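4.2 Permission prompts and household data in connected appliances

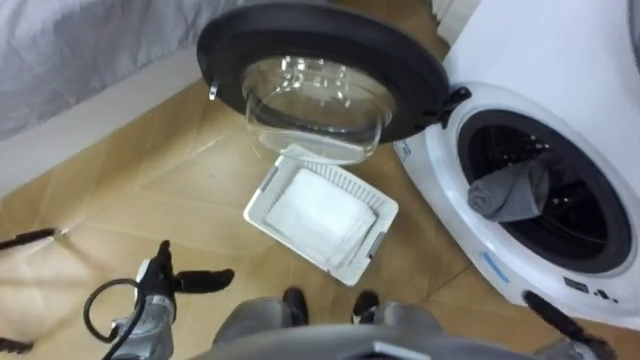 Figure 4. Front-loading washing machine with the door open.

Lai-ching Ho, commenting on a draft of this section, objected that consent given at the point of setting up an appliance should not be counted as consent at all, given that the person pressing the button has already paid for the goods, has had them carried into the house, and has no practical means of sending them back. On that view the figures in the first column of our table measure patience and should be reported under another heading. We have kept the heading, for the reason set out in Section 4.4, but the objection has shaped how the results are read below.

The study reported in this section concerns the permission prompts shown by the companion applications of household appliances, and what users recall of them afterwards. Earlier work on privacy notices has dealt mainly with websites and with general-purpose mobile applications. In both cases the user can usually leave. A companion application is tied to a physical object in the home, and declining its terms may mean losing functions that were part of the reason for purchase, such as remote start, fault reports or the extended guarantee. We wished to know whether this tie alters the way in which people respond to requests for location, contacts and network information.

Four applications were examined, referred to by the names under which they were distributed at the time of the study: Uris, Grallport, Corrigan and Lodetti. All four offered control of laundry and kitchen appliances. Each required an account before any function could be used, and each asked for an email address and a postcode at registration. Beyond this point they differed. Uris and Corrigan presented their requests one at a time, each on its own page with a short statement of purpose. Grallport gathered its requests on a single page with one button for acceptance and a smaller link marked "More choices". Lodetti asked for nothing beyond network access at registration, and placed its remaining requests at the first use of the function concerned.

Participants were recruited through a general household survey. A total of 3298 adults completed the questionnaire, all of whom had set up at least one of the four applications themselves. Persons who used an application set up by another member of the household were excluded from the main analysis; their position is considered in Section 4.5. From the main group, 123 participants were invited to a follow-up interview, in which they were asked to describe the set-up process from memory and then to compare their account with the settings stored on their own telephone. Interviews were held by video call and participants were not asked to share their screens. They read out the settings aloud, and the interviewer recorded them on a standard sheet.

4.3 Results

The most consistent finding was a gap between what participants believed they had allowed and what their settings showed. The gap ran in both directions. Some participants believed that they had refused access to their location when it had been granted. Others believed that everything had been granted when one or more permissions had in fact been refused, in several cases by the telephone's own operating system, which withdraws permissions from applications that have not been opened for a long period. Participants in this second group were no less surprised than those in the first, and a number of them described the discovery as unwelcome even though it left them with more privacy than they had supposed.

Users of Grallport had the weakest recall. Few could name any of the requests on the single page, and hardly any had followed the link to further choices. Those who had followed it reported that they were returned to the start of registration if they changed more than one setting, and that they had then accepted the whole page in order to finish. We were able to reproduce this behaviour on one of our two test telephones. The publisher of Grallport was informed and replied that the matter would be dealt with in a later release. We have not tested that release.

Users of Uris and Corrigan recalled the number of pages more readily than their contents. The phrase "it kept asking" or a close variant of it appears repeatedly in the interview records. Separate pages are commonly recommended in guidance on good practice, on the ground that each request can be weighed by itself. Our interviews give only limited support for this. Participants tended to give the first page some attention and to treat those that followed as a continuation of it. The order of the requests may therefore matter more than has been assumed. Uris asked for Bluetooth access first and for location last; Corrigan did the reverse. Refusals of location were more common among users of Corrigan, although the two groups also differed in age and in the make of telephone used, and we do not claim that order alone explains the difference.

Recall was best among users of Lodetti. Participants could often say what they had been doing when a request appeared, and this seems to have helped them to remember how they had answered it. One participant recalled refusing location when trying to set a delayed start before leaving for work on a Friday, and described with some irritation how the delayed start had then worked perfectly well without it. Accounts of this kind were common. They suggest that a request made at the moment of use invites the user to test whether the information is needed, and that an application which asks for more than it needs is more likely to be found out.

The questionnaire also asked whether participants had ever returned to the privacy settings after the first week. Most had not. Among those who had, the usual occasion was a change of telephone or of internet provider, after which the appliance had to be connected again. In all four applications, reconnecting an appliance caused at least one earlier refusal to be put to the user a second time. In Grallport and Uris the second request was worded more briefly than the first and omitted the statement of purpose. Participants did not generally regard this as a fresh decision. Several assumed that their earlier answer would stand and accepted in order to restore the connection.

4.4 The meaning of acceptance

We return here to the objection raised by Ho. It is correct that a button pressed in these conditions is poor evidence of agreement. It does not follow that the act should be left out of the record. Publishers rely upon it in law, regulators ask for it, and the stored settings that result from it decide what information leaves the house. We therefore use the word "acceptance" in the tables to mean the recorded act and nothing more. Where the text speaks of agreement, it refers to what participants told us in interview that they were willing to share.

The distinction is of practical use. Acceptance of location requests was high in three of the four applications. Agreement, in the sense just given, was low in all of them. Participants were on the whole content for an appliance to report a fault or the end of a cycle. They were less content for a record of when the appliance was used to be kept by the publisher, and many had not considered that such a record might show when the home was occupied. Very few were content for it to be passed to other companies, even where it had been stripped of names and addresses.

Nor was agreement fixed. Participants who had been open to sharing usage times at the beginning of the interview sometimes withdrew this after reading out their own settings. We did not press them on the point, and the interview sheet records only their final answer.

4.5 Other members of the household

An account holder's answers bind everyone who uses the appliance. None of the four applications offered a second user any view of the permissions in force, except by signing in with the account holder's own password. A short additional questionnaire was sent to persons excluded from the main analysis. The replies were too few for separate treatment in the tables, but they raise a matter that the main study was not designed to address. Lodgers and adult children in particular reported that they had not known that the appliances in the house were connected at all, and had learned of it from the questionnaire.

It may be possible to meet part of this concern without any change to the law, by placing a plain notice on the control panel of the appliance whenever a remote account is active. A notice of this kind would reach every user, including those who have no telephone. Whether it would be read is a separate question, and one to which the methods used here could be applied with little alteration. Section 6 sets out the form that such a trial might take and the consent arrangements it would require.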